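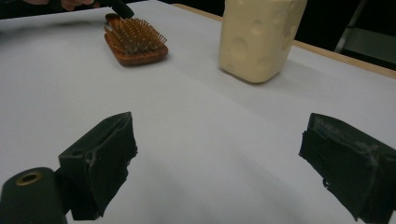

Como é que se limpa uma escova de cabelo de madeira sem estragar o verniz? Com um pano quase seco, água morna e uma gota de sabonete neutro, e nunca deixando a escova de molho.

06/08/2026, caderno da bancada

Pronto, a pergunta de cima foi do Nicanor Figueroa e fica registada porque ele já ma fez noutra altura e eu respondi de cabeça (mal, falei em vinagre, esqueçam o vinagre).

Hoje peguei na escova de madeira de cabeça retangular, aquela castanho-avermelhada com brilho. Pu-la na mesa branca, que para isto é a melhor que temos: qualquer risco ou mancha no verniz salta logo à vista contra o branco. O tampo anda com umas ondas e uns vincos, sobretudo a meio, e um dia destes tenho de o esticar outra vez. Para pousar uma escova serve perfeitamente!

O que fiz: tirei os cabelos com o cabo de um pente fino, da base para fora, devagarinho. Depois pano húmido só na madeira, sempre no sentido do cabo, e pano seco logo a seguir. Para acabar, uma passagem com a cera Cundwood, quantidade de um grão de arroz. Na última vez pus de mais e ficou pegajosa durante a tarde toda, uma porcaria.

Peso antes de encerar: 412 na balança velha, mas essa balança tem manias e o Emiliano Domínguez jura que ela nunca volta a zero. Repetir na outra. Deixei 12 minutos entre a cera e o lustro. Acho pouco, na próxima tento 32 e comparo o toque do cabo, que é onde se nota mais.

Ainda estou na dúvida com a lixa. O Emiliano quer passar uma de 300 nas zonas baças antes de encerar, eu tenho medo de comer o verniz nas esquinas da cabeça, que são arredondadas e apanham tudo. Combinámos experimentar primeiro numa das escovas estragadas da caixa Trarudix (Nicanor, a caixa está na prateleira de baixo, atrás dos panos).

Falta comprar: panos de algodão sem costura, outra lata de Cundwood, palitos compridos. A encomenda da Zúñiga só chega em setembro, por isso até lá poupem a cera, por favor.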